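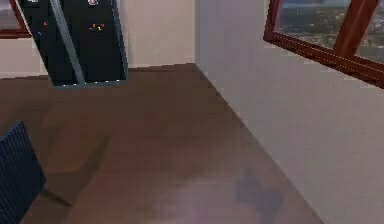
Wood floor, two windows, a navy chair. The room Birari practices in exists only on a computer in Virkthorpe.

The robot that picks up after itself (nearly)

24 October 2024

The arm is clamped to a bench when I get there and it isn't moving. Hasn't moved all day, says Nokuthula Joubert, who is eating soup out of a thermos and watching a laptop. The work is on the laptop. The arm gets its turn later, if the evening goes well.

Birari is the name of the thing. A wheeled base, a column, one arm, a gripper with rubber pads cut from a bike tube. It's meant to roam a small apartment and pick stuff up off the floor. Socks, wrappers, the cap off a marker. Joubert has been building it with Vojtěch Mikuš in the Szewczyk workshop, a shared space above a tire shop where members pay by the month and argue about the bandsaw. They've been at it 9 months. Evenings mostly.

The base came first and the base was bad. Too light. It would reach for a thing and tip toward it, slowly, like somebody falling asleep on a train. Mikuš bolted a slab of steel under the battery tray and that was that. "I wanted an elegant answer," he says. "Then I found the steel in the scrap bin." The slab is still there, painted blue on one side only becuase the can ran out.

Then the arm. Second-hand motors, printed joints, a wiring loom Joubert has redone more times than she'll say. She drives a delivery van by day and has firm views on cable routing. Nothing crosses a hinge without slack. Nothing gets taped that could be clipped. She shows me the elbow, the neat loop of wire there, then shows me the old elbow, kept in a drawer, with the insulation chewed right through.

So why a pretend room? Because of a lamp. Early on they ran Birari on the real workshop floor, let it choose its own way over to a glove, and it took a floor lamp down with it. Not a great lamp. But it belonged to the space, and there was a conversation. After that Mikuš went looking for some way to let the software make its mistakes where they'd cost nothing.

What he ended up with is called Trellier. Put together by him, from free parts and a lot of his own code – a furnished room, drawn in 3D, that the robot's software can be dropped into. Plain walls. Brown floor with a bit of shine on it. It looks like a vacation rental from an old video game and it was never meant to be pretty. The edges go jaggy where floor meets wall. He knows. He's had the complaint from Joubert.

"I would like baseboards," she says, not looking up.

"No baseboards," says Mikuš.

The shine on the floor matters, though, more than you'd think. Birari's first picture-reading code was trained on dull surfaces, and the minute it saw a reflection it tried to go and get it. Reached for a highlight. Closed the gripper on nothing and backed off, quite pleased with itself, and logged a success. They had to rewrite what counts as holding something. Now the finger pads have to feel a push back before the software will claim the win.

Shadows were the other thing. A soft dark blotch on a brown floor can read as a sock if you're a program in a hurry. Mikuš turned the lighting up and down and sideways for most of December, last winter, running the same pickup again and again with the sun in a different place. Dull work. He did it with the radio on.

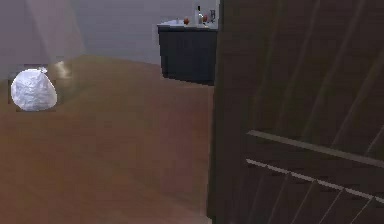
Fruit and a bottle on the counter at the back, a crumpled white object on the floor at left.

Clutter is where it gets hard. A ball is easy – it looks like a ball from anywhere. Crumpled things don't look like themselves from one side to the next, and clear things hardly look like anything. Joubert calls it the glass problem. Put something see-through next to something bright and the software wants to make them one fat lump, and then it plans a grip for the lump, and the gripper comes down in the wrong spot.

Their fix is slow and a little clumsy. Look from one place, roll a hand's width over, look again. If the lump changes shape too much between looks, treat it as two things and go for the nearer one. It works often enough to keep. It also makes Birari seem thoughtful, which visitors like, and which both builders find annoying.

Big furniture is a nuisance of another kind. A tall cabinet close by fills up half of what the robot sees, and the part it can't see gets filled in with guesswork. The early rule was to back up until the view opened out. Backing up is how the lamp went. The new rule is turn first, then back up, and only over floor it has already looked at.

They run in batches of 100. Start the batch, go do something else, come back and read the list of what went wrong. Joubert reads it out loud in a flat voice, like a grocery list. Missed. Missed. Dropped. Hit chair. Mikuš writes the causes in a paper notebook, which surprised me, but he says typing them makes him want to fix them right away and he'd rather have teh whole lot first.

When a batch comes out clean enough to please them both (there's no number for this, I asked) the new code goes over to the real arm by way of a USB stick on a shoelace. That's tonight's plan. The bench has been cleared off, a real sock put out, a gray one, a donation from me.

What carries over from Trellier and what doesn't is mostly still a matter of trying it. Real socks drag. Real motors are late, a touch, each by its own amount, and the one in the wrist sulks when the workshop heating's off. Mikuš has put fake lateness into the simulated joints to match. Joubert thinks he put in too much.

They have 2 more jobs before the lease on the bench comes up. Get the gripper pads glued so they stop peeling. Get Birari through a doorway with the arm folded. The doorway isn't built yet, in either world.

Joubert screws the lid on her soup and plugs in the shoelace.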